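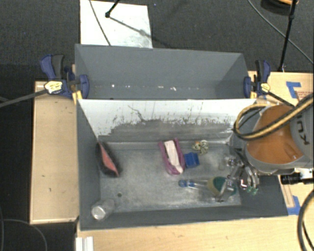 Section 4: Setting up the bin and the first picks

Notburga Kaufmann, August

The bin matters more than the arm at this stage, a fact that disappoints everyone who has just spent a weekend bolting down an arm. Skerkura is happy to pick from any tub you can find, provided the tub stays put and the software knows where it is. We use a gray two-compartment one, held at the sides with a pair of blue and black bar clamps near the divider, and all the objects start in the front compartment. Ours is scuffed and streaky along the divider and works no worse for it. If yours is shiny and new, enjoy it while you can.

Before you start, you should have finished Section 3 (mounting, e-stop, cable run). If you skipped the e-stop because you were keen, go back. We'll wait.

4.1 Fixing the bin

1. Put the bin between the work surfaces with the larger compartment nearest you. The arm comes in from the right. If your shop is laid out the other way, swap left and right from here to the end of Section 6, and good luck to you.

2. Fit one clamp per side. Tighten them by hand, alternating, until the bin doesn't shift when you lean on a corner. Stop there. Plastic bins bow inward when overtightened, and Skerkura will then report the wall as an object and try very hard to pick it up.

3. Turn the clamp handles so they stand up and sit near the divider. Handles that stick out into the front compartment will be found by the wrist, usually at speed.

4. Mark the position with tape on the work surface. Blue painter's tape is fine. An L at a corner is more use than a straight strip.

Note: Whoever borrows the clamps for a glue-up must put them back on the tape marks and redo 4.2. This has been discussed at length.

4.2 Teaching the bin

1. Set the arm to Teach and the speed limit to 16 per cent. The pendant will let you go higher. The pendant has no stake in your knuckles.

2. Touch off the inside corners of the front compartment, starting at the near left and going clockwise. Press STORE after each one and wait for the beep.

3. Touch off the floor in two places well apart. Avoid any holes. A fingertip that goes down a drain hole gives a very confident and very wrong floor height.

4. Save as a new bin file in Murnus. Don't overwrite the old one. Lotte Van Acker keeps a printed list of the bin files by the door, and hers is the version to trust when the folder and your memory disagree.

Caution: Murnus will accept a floor height that is above the rim. Read the number before you press OK.

4.3 Choosing objects

Begin with easy ones and work up. A small solid block is about as friendly as it gets. A dish brush is a good second lesson: the head is broad, the handle is narrow, and the balance point is somewhere you wouldn't guess. Leave clear plastic cups for later, especially if they're lying on their side, as the depth camera tends to regard them as a rumour.

Please don't use:

- anything sharp, wet or edible
- anything heavier than the rating on the gripper card
- anybody's keys (again)

4.4 First picks

1. Clear hands, sleeves and coffee from the work surfaces. Say "clear" out loud, even if you're alone and feel silly.

2. Select Single Pick. Leave the Nistetti grasp planner on its default settings. There are 11 sliders on that page and every one of them is tempting.

3. Press and hold ENABLE, then press PICK. Watch the cable bundle, particularly where it loops over the arm. It should swing free through the whole move. If it goes taut, let go of ENABLE and return to Section 3.

4. When the fingers are beside the object, pause and look. The tips should come down around it with a little room on each side. If they are well off to one side, your corners are wrong. If they are pushing on the floor, your floor is wrong. If both, start again from 4.2 after lunch.

5. Let the pick finish. The object should be released in the rear compartment. Repeat until you've had ten in a row without touching anything, then raise the speed limit in small steps. The shared-shop ceiling is 90 per cent, and almost no job we do here needs it.

Note: A dropped object isn't a fault. Leave it where it landed and press PICK again. Reach in only with the e-stop down, and that includes quick reaches.

4.5 Shutting down

1. Move the arm to Park. Wait for the brakes to click.

2. Empty both compartments into the Yeoh tub on the shelf and sweep out any chips.

3. Leave the clamps on. See the note under 4.1.

Calibration of the depth camera is in Section 5, along with what to do when the arm parks itself somewhere creative.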